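About Wallow

Wallow is a website and a podcast about what soccer players get up to when they aren't playing soccer. The bus rides, the bad haircuts, the restaurants that lasted one summer, the quiz show appearances, the single that got to number 76 and was never spoken of again in the locker room. We love all of it! We've been collecting these stories for years and we are nowhere near the bottom of the pile.

It started as an email that Ruwan Navaratnam sent to his old college teammates every Saturday morning. He'd been reading players' memoirs on the train, mostly the ones you find in library sales for a dollar, and he kept noticing that the matches were the dullest part. A guy would spend two pages on a cup final and then toss off one line about the time he and the goalkeeper bought half a racehorse. Ruwan wanted the racehorse. So he began writing to retired players and asking them about it, and a surprising number of them wrote back (some by hand, on very nice paper).

The email got forwarded, then forwarded again, and by the time it had 600 readers it needed a proper home. We took the name from his first team, a park side that played on a field so muddy that visiting clubs called it the Wallow. We now have 183 podcast episodes, all free to listen to, plus the written pieces, which come out whenever they're ready. Episode 1 has a refrigerator humming all the way through it. We've left it up.

What you'll find here

The Long Bus is our main show. One guest, one long conversation, no highlights and no talk about tactics unless the guest really can't help it. We've had strikers, physical therapists, a kit manager who had saved every angry note ever left in a laundry bin, and a left back who spent two seasons believing his landlord was a fan (he wasn't, he was a plumber with the same scarf).

Second Careers is the written series. Players open bakeries, drive cabs, act in soap operas, dance on television, sell carpet. We go and spend a day with them and write up what it's like. The piece on the carpet store still gets more mail than anything else we've run.

Shelf of Shame is where we review the memoirs. Ruwan's collection stands at 613 books and he has read every one, including four by the same midfielder that tell the same wedding story with four different endings. If you own a soccer memoir you think we've missed, please, please write to us.

How we work

We check things. A funny story gets funnier in the retelling, and that's half the fun, so when two teammates remember it differently we print both versions and let them argue. We call people back before we publish. We don't chase anyone who would rather be left alone, and we don't run stories about players' kids or their health unless they bring it up themselves and want it in.

The site is built and looked after by Zosix, a two-person shop that puts up with a lot of late changes from us. Our theme music is by Yin, who recorded the trumpet part in a stairwell. The live shows happen at the Fostomero, upstairs from the bowling alley, starting up again in September. Doors open at 7 p.m. and the good chairs go fast!

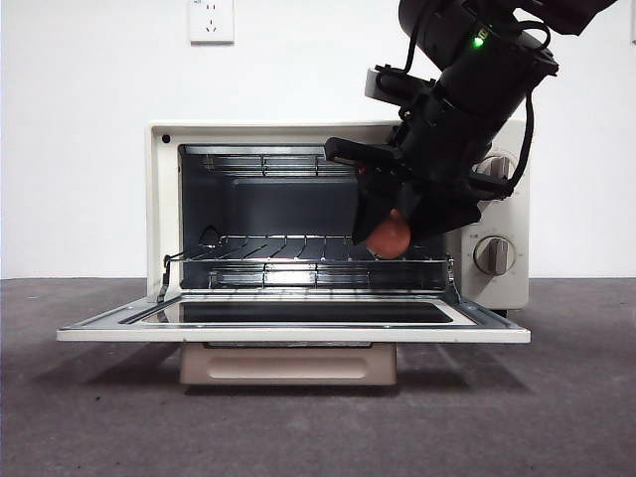
Guests for the live shows are usually announced on the email list first, and members of the list can send in questions ahead of time. We read every one of them, and we always save a few for the end of the night, when people have loosened up and the stories get longer. If you played, or you drove the bus, or you're married to somebody who still has the racehorse, we'd love to hear from you.

Contact Wallow | Join the email list | © Wallow, all rights reserved | Back to top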